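Sunday, still September, back bench

Wind out of the north all night, so I dragged myself in early to go through the cards from the Drevden marsh recorders before the others got to them. I'm putting this down while it's fresh. Lenka, if you're reading, skip to the bit on thresholds, that's the part you were asking me for.

Night flight calls first. The recorder on the pump house did fine, and the one by the sluice had a rough time with the wind and I'd take anything from it with a pinch of salt. Between the two of them the detector flagged 1426 clips, and I've listened to every last one (my ears are still ringing with Swainson's thrush). Most of the junk is spring peepers that don't know what month it is, plus a squeaky gate, plus a long run of me walking up to change the batteries and breathing like a walrus. What's left is a really nice thrush night. Lots of Swainson's, a good scatter of gray-cheeked, veeries pretty much done now, which fits with what Rui has been getting on his roof.

Also 73 clips I've put in the "warbler, who knows" folder. I know, I know. Half of them are zeeps and I'm just not going to split zeeps before coffee, or after it. Matúš can have a go if he wants, he's got the patience and the better headphones. Please don't rename the files this time!

Thresholds, Lenka. I ran the same night twice, once with the old setting and once with the looser one you suggested, and the looser one wins for thrushes. You do get more rubbish, but you also get those faint, far-off gray-cheeked calls that the old one sailed right past. For sparrows I'm less sure. It grabbed a lot of insect noise up in that range and I started skipping ahead, which is when mistakes get made. My vote is looser for the low band, leave the high band alone until the crickets quit. Happy to be argued with.

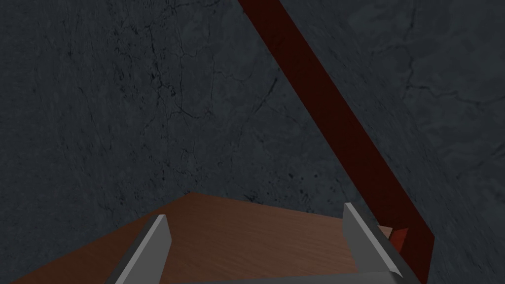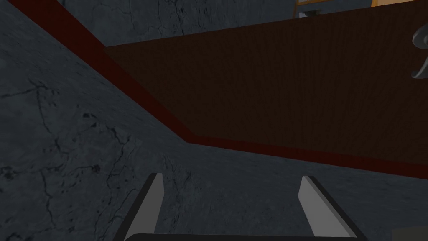 Then the rails. Wiremu did the dawn listen from the Trerkuvlow dike, 20 minutes at each stop, same stops as last time, and got Virginia rail at 3 of them and a sora at the last one – calling back at him so close he reckons he could have stepped on it. No bitterns. I had a maybe-bittern on the sluice recorder at four in the morning and played it to Ibrahim over the phone, and he said "that's a pump." Played it again with the speaker turned up and I'm afraid he's right, it's a pump. Crossed it out of the log.

Water is still too high on the east side for shorebirds. There's a strip of mud along the Sabbagh pond that had yellowlegs on it Wiremu's last time through, and a pectoral or two, and if the gates stay the way they are it ought to get better. I'd love to get a scope on that in evening light. Somebody want to come? I'll drive, you bring the sandwiches.

Spent the rest of the morning fighting with the spreadsheet. The clock on the sluice recorder is an hour ahead of the one on the pump house, so for a while I had the same thrush flock passing over twice and was feeling very pleased with our count. I've shifted the sluice times and marked the column in yellow. Whoever sets it up next, check it against your phone before you close the lid, and write the offset on the tape. The tape that's on there now says TUSER in Rui's handwriting and nothing else, and Tuser is a different site, Rui.

Still to do:
- cut the best sora clip for the newsletter
- ask Matúš about the zeeps (nicely)
- new foam for the sluice mic, the old one has been chewed by something
- dry out the waders, mine have a leak at the left knee again

Wind's supposed to go round to the south tomorrow so I don't expect much overnight. Leaving both recorders running anyway. Batteries are fresh in the pump house one, and I'll swap the sluice pair on my way home if the track isn't underwater.

3 comments · 20 shares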